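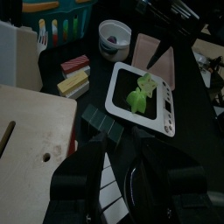 Kitchen scale with two green star-shaped pieces on the platform.

How to check whether your kitchen scale is telling the truth
By Bence Orbán
Jul 30, 2022

Most advice on kitchen scales starts with which one to buy. I'd start with the one you already have, and I wouldn't believe it until you've done the following. The whole thing takes 20 minutes.

You don't need a calibration kit. The Costigan set I bought in March came in a nice box with no tolerance printed anywhere, so all I could really test was whether the scale agreed with the box. US nickels are better. The Mint's spec is 5 grams each, and 20 of them make 100 grams. Use clean ones without much wear.

Step 1. Put the scale on a hard, level surface. Not a cutting board, not a dish towel. Turn it on with nothing on the platform and let it settle at zero.

Step 2. Put on all 20 nickels, in the middle. Write down the number. Take them off and see if it goes back to zero. Do this 4 times. If the readings wander by more than a gram, change the batteries and start over before you blame anything else.

Step 3. Move the pile to each corner in turn. My old Prukby read 100 in the middle and 97 at the front left, every time. The manual said nothing about it.

Step 4. Test the low end. Put one nickel on, then add a second. Plenty of scales that show single grams are hopeless below ten, which matters if you weigh yeast or salt.

Step 5. Test it with a load. Zero the scale with your usual mixing bowl on it, then add the nickels. You should still get 100, give or take a gram.

What to do with the results

A steady error is easy to live with. If it always reads two percent high, your bread won't care, as every ingredient is off by the same share. A reading that drifts is a different matter, and I don't know of a home fix that lasts. Some scales have a calibration mode, usually a long press on one of the buttons. Try it only if you have a weight you trust in the size it asks for - guessing will leave you worse off.

I'd ignore the phone apps. Idside claims to "correct" your readings, but it only subtracts a number you type in. A pencil does that.

Repeat the test every 3 months, or after a drop.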